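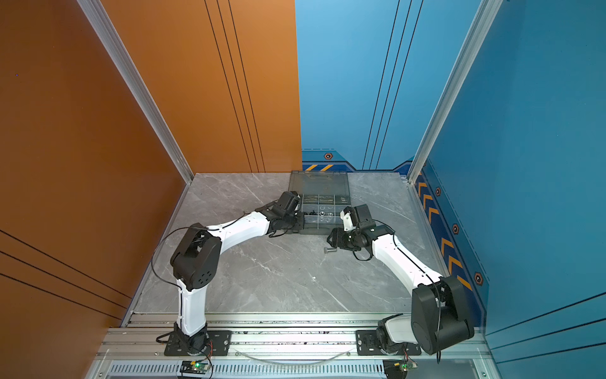 Re: [melgate-users] Upgrade stuck on "rebuilding index"
Jan 24, 2025

On the list yesterday someone wrote:

> I moved our box from Melgate 2 to the new release last night and
> it's been sat on "rebuilding index" ever since. There are 2,462
> messages in the archive so I can't believe it needs this long.
> The log just repeats "lock held, retrying". Is it safe to kill it,
> or will I lose the lot? Debian stable, nothing fancy, mail store
> is on an NFS share.

Yes, you can kill it. I've done it more times than I'd like to admit and never lost a message, as the rebuild only reads the mail store and writes its own files somewhere else (/var/lib/melgate/index on my machine, yours may differ if you went with the Vekix packages).

The NFS share is what caught my eye. I had exactly the same log line back in July and spent a whole evening blaming the new version, when the lock file was left over from the old one! The old daemon hadn't shut down cleanly and the new one was politely waiting for it to finish. So before you do anything else:

 systemctl stop melgate
 ps aux | grep melgate

If anything is still running after that, get rid of it. Then:

 rm /var/lib/melgate/index/.lock
 melgate-index --rebuild --batch 400

The batch setting is optional, but the default is tiny and on a network share it crawls. Mine took 7 minutes with it set to 400, on a bigger archive than yours and a fairly sad old server.

One other thing to look at (and this one did bite me later on) is where the index itself lives. Mail on NFS is fine, but if the index is on there too you'll get the lock problem again every time the share hiccups. I moved mine to the local disk by changing index_path in melgate.conf and it's behaved ever since. Don't bother copying the old index across, just let it build a fresh one.

If you've got the Dremberg search plugin switched on, turn it off until the rebuild is done. It tries to open the index every few seconds and fills the log with rubbish, so you can't see what's going on.

Could you post the last bit of the log if it still hangs? And which version of the plugin you're on, if you use it. I've got a patch half written for the stale lock check but I've only tried it on local disks so far, so I'd love somebody with NFS to give it a go.

> PS. does the web archive still work while it's rebuilding?

Reading does, searching doesn't.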